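Ticket 1674: Date nights not showing up on the other person's calendar
Product: Paltholm for Couples
Opened by: Haf Cadwaladr
Assigned to: Vivek Nishad
Priority: Normal (customer selected "Relationship-threatening," which we really should remove from the menu)
Status: Closed

Haf Cadwaladr
My partner Tudur and I share a Paltholm account. I put in date night for 7 pm at Cabello, the place with the good bread. He never got it. I sat there with the bread. He was at home eating cereal and says no invitation ever arrived. I'd like to know which of them is broken, the app or Tudur.

Vivek Nishad (Support)
Hi Haf, sorry about the dinner. I can only run tests on the app. Could you tell me:
- which version each of you is on (Settings, then Our App)
- whether the date has a small gray heart or a red one next to it
- whether Tudur has Quiet Hours turned on

Haf Cadwaladr
We're both on the December version. The heart is gray. Tudur says he doesn't know what Quiet Hours is, in the tone of a man who has had it on since April.

Vivek Nishad (Support)
Gray means the date was saved on your phone but never sent. Red means the other person has it. I agree this could be clearer. Please open the date, tap Edit, change nothing, and tap Save.

Haf Cadwaladr
Did that. Now there are 2 dates, both gray. I have never been so popular.

Vivek Nishad (Support)
Thanks, that helps. Passing this to Rhydian on the sync team.

Internal note, Rhydian Ifans
Her phone has 70 items stuck in the outgoing queue. The oldest is a "Thinking of you" from April. Everything behind it has been waiting politely ever since, including three dates, a reminder about his mother's birthday, and a long entry under Things We Should Talk About. I haven't read it. The title was enough.

The April message has a sticker from the old Drindance pack, which we dropped. The server rejects the sticker, the phone tries again, and so on until one of them retires.

Internal note, Lowri Gape
Before anyone clears that queue: if we release it all at once, he gets eight months of feelings in one evening. Please ask her first.

Vivek Nishad (Support)
Haf, we found it. One old message is blocking the rest. We can (1) delete the blocked message and send everything else, or (2) delete the whole queue and start fresh. Some of what's waiting is a few months old, so you may want to look it over under Outbox before you choose.

Haf Cadwaladr
I've looked. Option 2, please, quickly. I was in a mood in August and we've since sorted out the thing with the towels.

Vivek Nishad (Support)
Done on our side. Steps for yours:

1. Sign out of Paltholm on both phones. Closing the app won't do it.
2. On Tudur's phone, go to Settings, then Quiet Hours, and check the end time. If start and end are the same, it runs all day.
3. Sign back in on your phone first and wait for the Outbox to read zero.

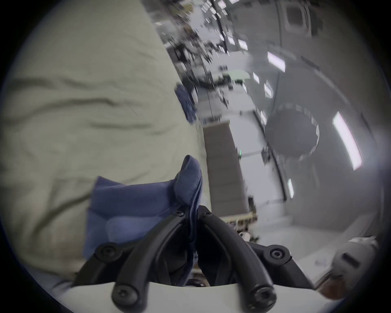 4. Sign in on Tudur's phone. If it asks whether to merge with an older relationship, choose No.
5. Send a test date and wait for the red heart.

Haf Cadwaladr
Quiet Hours was set from 7 to 7. He says the app came like that. Test date sent, heart went red, his phone buzzed, and he asked who was messaging him.

It did offer him the merge, by the way. With someone called "Drurnero weekend." We're discussing it.

Vivek Nishad (Support)
That label comes from the trip planner, which treats a shared trip as a relationship. It's a known issue. I can put that in a separate email if it would be useful to Tudur.

Tudur Pugh
It would. Thank you.

Closed by Vivek Nishad, Dec 22, 2022
Cause: retired sticker blocking outgoing queue; Quiet Hours set to all day
Follow-up: Rhydian to make the queue skip rejected items. Lowri to reword the merge question.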